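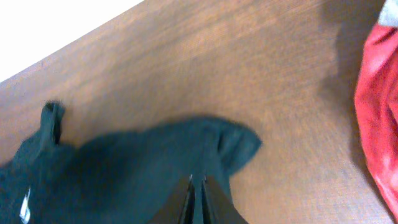 What is a market novel? A short cheap book, printed in small runs and sold from stalls next to food and housewares, usually in a local language.

Popular Print, week 3 handout 11/17/18

Search this site Go

Shares 20 Comments 3

Main points from lecture, fuller notes to come.

Length. Most run under 300 pages, often split in parts. Part one ends on a cliffhanger, reader has to come back to the stall for part two. Think serial fiction, same trick as the newspapers we did in September.

Who pays? Usually the writer. She pays the printer up front, gets the copies, leaves them with sellers on credit. Seller takes a cut. Unsold copies come back, sometimes damaged. So the risk sits with the author, keep this in mind for the essay.

Our case study: Kekside, small press in the town of Dridum. First print run 753 copies (odd number, the printer used up his paper). Took 8 weeks to sell. Second run went faster becuase a radio station read chapters on air. Radio matters a lot, listeners who can't read the book still know the plot and argue over it.

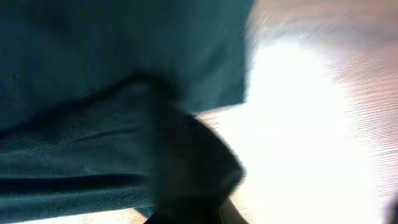

Teal cloth, close up.

Plots. Marriage, co-wives, money, schooling, a mother-in-law. Critics call it light. But look at who gets to speak in these books and who gets the last word. Compare the Cototholm pamphlets, same themes, male authors, very different endings.

Censorship. Two kinds, don't mix them up:
- official: a board reads the book before sale, can ask for cuts
- unofficial: sellers refuse to stock, families object, writer drops a chapter herself

Second kind leaves almost no paper trail. Hard to research. Interviews help.

Terms to know: print run, consignment, serial, pen name, vernacular.

Reading for next time: Deligiannis reader, chapter on stalls and sellers. Skip the appendix. Bring one page of notes, typed or hand writen, either is fine.

3 comments

bookstall_fan: is the Kekside stuff on the midterm?

mj: Consignment part finally makes sense, thanks. Could you post the slide with the seller's cut?

reader20: the library copy of the Deligiannis is checked out, is there a scan anywhere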